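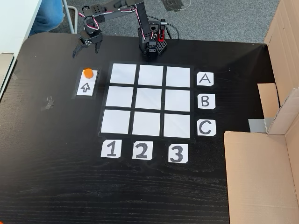
Do Grids Really Need Letters and Numbers?

People will tell you that a grid makes it easy to find things. Does it? Don't take their word for it. Try it.

Say you have nine squares in three rows of three, and you ask a friend to put a button on "the one near the corner". Which corner? There are four! Even "top left" goes wrong if your friend is sitting across the table, where your top is their bottom.

Now label the rows A, B and C down the side, and the columns 1, 2 and 3 along the bottom edge. Each square gets a name. The one in the middle is B2. The one at the end of row C, over the 3, is C3. Your friend can sit anywhere they like and B2 stays put.

You may hear that the letter always goes with the column. It does in chess and in most spreadsheets, but it's only a habit. Letters on the rows work just as well, as long as everyone uses the same labels.

Make your own

You need nine squares of white paper, some dark tape, six small cards and a marker. Tape the squares down with a strip between each one. Write your labels on the cards in big, bold letters. They don't have to be perfectly straight.

Now test it. Hide the grid from a friend, put a button on one square, and let them guess by name. Play 20 rounds with labels and 20 without, and write down how many mix-ups you get each time. Were the labels worth the bother?

One more thing to doubt: would letters still work on a grid with 132 rows? The alphabet has 26. What would you do after Z?

Written by Wenjie Peng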